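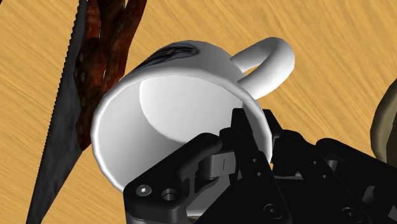

Tiltport ware is a type of plain white household pottery made in the harbour town of Tiltport from the late eighteenth century until the closure of the last works. The name covers cups, mugs, bowls and plates intended for daily use, and is also applied more loosely to the storage jars produced in the same kilns.

Origins

Potting at Tiltport began on the north bank of the Ikell, where a bed of pale clay lies close to the surface. The earliest pieces were coarse and yellowish, and were sold mainly to ships' crews. A whiter body came into use after the Lastard family took over the riverside kilns and began to mix the local clay with finer material brought in by sea. By the time the second works opened at Gashaw, a short distance upstream, the brown and yellow wares had been given up altogether.

Manufacture

Mugs and cups were thrown on the wheel and turned when partly dry. Handles were pulled by hand and attached with wet clay. Bowls were at first thrown in the same way, but were later pressed over moulds, a change that made them lighter and more even in thickness. Each piece was fired twice, once before glazing and once after. The kilns at Gashaw could hold 800 pieces at a single firing.
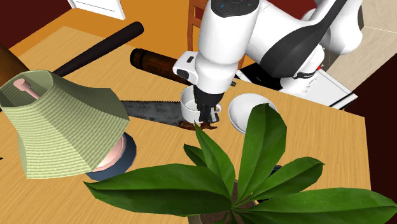
Decoration was rare. A blue line below the rim is found on pieces ordered by inns, and a small number of christening mugs carry initials and a year. Most wares left the works unmarked. Where a mark does occur, it is an impressed letter L for Lastard or G for Gashaw, placed on the underside near the foot.

Trade and decline

The greater part of the output was carried by coastal boat and sold at summer fairs, the largest of which was held at Tiltport each July. Dealers bought by the crate and were allowed a fixed number of damaged pieces in each, a custom that caused frequent disputes. The arrival of the railway brought cheaper goods from larger centres, and the Lastard works turned to drainpipes before closing. Gashaw continued on a reduced scale, supplying hospitals and schools, until its chimney was declared unsafe.

Study and collections

Little was written on the subject before the work of Keabetswe Adams, whose catalogue of 237 pieces remains the standard reference. Adams divided the ware into 2 groups according to the shape of the foot ring, and showed that several mugs formerly given to Lastard had been made at Gashaw. The dating of the earlier group is still disputed, as the firm's order books were lost in a flood.

The main public collection is held in the former customs house at Tiltport. A revised edition of the catalogue, dated April 17, 2020, adds an index of marks and a list of known kiln sites along the Ikell.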